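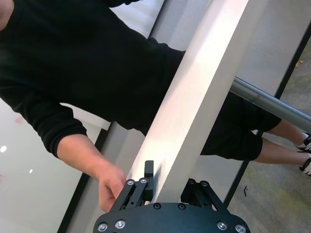 Shelving and Storage > Flat-pack and board

White board bowing along its length, and how to stand it while fitting

fevby_shelf
I have a run of white shelf boards to fit in an alcove. The span between supports is 900 mm. Two of the boards have a slight bow, measured with a straight edge at the middle. They were stored upright against a wall from August until now. Is it worth turning them so the bow faces upwards, or should I send them back?

Plerncombe
Turn them. Fit with the crown up and the load will take some of it out. What are they made of, and what is going on them?

fevby_shelf
Faced chipboard according to the label. Paper files, so not light.

skullmont36
Disagree with crown up for chipboard. It creeps under load, so the board goes through flat and carries on down. At 900 mm with files you need a middle support or a batten along the back edge whichever way up it goes. The bow is the smaller problem.

Plerncombe
Creep is real but slow. Crown up gives you more time before the sag shows. I agree about the batten.

skullmont36
More time, yes. It is still the wrong fix if he leaves out the batten.

Fuentealba
Storage first. Boards left leaning will take a set. Lay them flat on bearers, all bearers the same height, with a weight on top. I have had a mild bow come out that way in a few weeks. A bad one did not.

fevby_shelf
Thanks. Batten along the back it is. Second question. When I offer a board up, is it better to carry it on edge or flat? The long ones whip about when carried flat.

Fuentealba
On edge, always. A board is far stiffer that way. One hand low to take the weight, the other open against the face to steer. Don't grip the face hard with dirty hands, white facing marks easily.

Plerncombe
Also watch the corners. Never stand it on a corner on a hard floor. The facing chips and you can't hide it. Put a folded blanket down first.

skullmont36
Iron-on edging will cover a chipped edge. It won't do anything for a chip on the face.

Plerncombe
I meant the face.

fevby_shelf
Batten size? I have some 36 mm softwood left over.

skullmont36
Fine. Fix it to the wall with 8 mm plugs and screws to suit, closer together than you think you need. Then screw up through the batten into the board, and check the screw length before you drive it so it doesn't come out of the top.

Fuentealba
Pilot holes in the chipboard. It bursts near the edges otherwise.

fevby_shelf
Both bowed boards are now flat on bearers in the spare room. I'll fit the straight ones first and measure the other two again at the end of the month.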